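Unit 9: Low-Volume Roads and Their Edges
Handout for the Tuesday section

Read this before the field exercise. Bring the Tosberg soil chart and a 25-foot tape.

Terms

Traveled way: the part of the road meant for moving vehicles.
Shoulder: the strip next to it, paved, gravel or grass.
Verge: the planted or grassed ground between the pavement and whatever comes next, such as a ditch, fence or woods.
Edge drop-off: the difference in height between the pavement and the ground beside it.

A narrow road with no curb depends on its verge for drainage. Water runs off the asphalt, crosses the grass and soaks in or reaches a ditch. Grass slows the water and holds the soil against the pavement. If the verge builds up higher than the asphalt, water stays on the road and the edge starts to break.
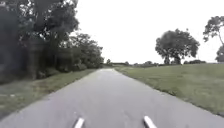 The usual repair for a high verge is to cut it back with a grader and reseed. On the Muvolo road the county cut 823 feet on one side and left the other alone, so you can compare the two. Start at the culvert and work north. Take a reading every 50 feet and write down which side you are on.

Trees close to the road change the picture in several ways. Shade keeps the pavement damp longer after rain. Leaves collect along the edge and turn into soil, which raises the verge. Roots can lift thin asphalt. Grass under heavy shade is thinner and holds less soil. Note tree cover at each reading as open, partial or full.

Grass color is a weak sign of soil condition. Yellow patches may come from dry soil, road salt, mowing or compaction, and you can't tell which without a sample. Don't write a cause on the sheet unless you have tested for it.

For the write-up

1. Sketch one cross section, pavement to tree line, with heights.
2. List every drop-off over 2 inches.
3. Say where you would cut the verge first and why.

Reading: Jõgi, chapter 17, through the section on unmarked roads. The Tument tables are on reserve in Room 674.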